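How to plan the budget for hand-held gripper work

Posted by Widad Ghanem, 8/21/22

When our group at Damutora decided to collect our own manipulation data, I was asked to prepare the equipment list. I had never bought for robotics before. My first list had two lines on it, grippers and a computer, and it was much too short. I write down the steps I use now, so that other small labs can start from a better place.

Step 1. Write the tasks before the prices. Take one page and describe what the hands should do: pick up small fruit, move a block, put down a plate. The tasks decide the opening width of the gripper and the kind of pads you need. Sérgio Quintela made this page for us, and it removed two expensive items from my list in one afternoon.

Step 2. Count stations, and after that count parts. We planned for one station with two grippers and one head-mounted camera. For each station, write also the chargers, memory cards, cables and printed markers. Cheap things are easy to forget, and a missing cable stops the work the same as a missing gripper.

Step 3. Ask for quotes with freight and tax included. Our supplier, Rerivum, gave a price of $1,874 for the first set, but freight was on another page. Ask also how long the quote is valid. Ours was valid until December.

Step 4. Put the consumables on their own line. Finger pads, tape and props belong here. We set aside $352 for the first term. The props can be ordinary objects from the house, but they must be easy to replace with the same kind.
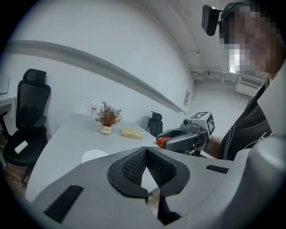

Should I buy a spare gripper at the beginning?

Buy spare pads and one spare battery first, and wait with the spare gripper until you know how many hours per week you really record. If the supplier needs more than a few weeks to deliver, then move the spare gripper to the first order.

Step 5. Budget for the room. The table, chairs and lighting are often paid from a different account, so speak early with the person who is responsible for it. At our place this was Melati Lumenta, and she needed nine working days to approve the furniture.

Step 6. Plan the storage. Video from several cameras grows fast. Record for one hour, look at the size of the files, and multiply by your planned hours. Then add the same again for the backup. I kept $600 for drives – it was enough for the pilot but not for the full project.

Step 7. Leave time for training. A new operator is slow in the first days, and these hours should be in the plan as normal paid hours.

When the list is ready, give it to a colleague who will use the equipment and ask what is missing. Chie Hattori read mine and added lens cloths, wrist straps and a lockable cupboard.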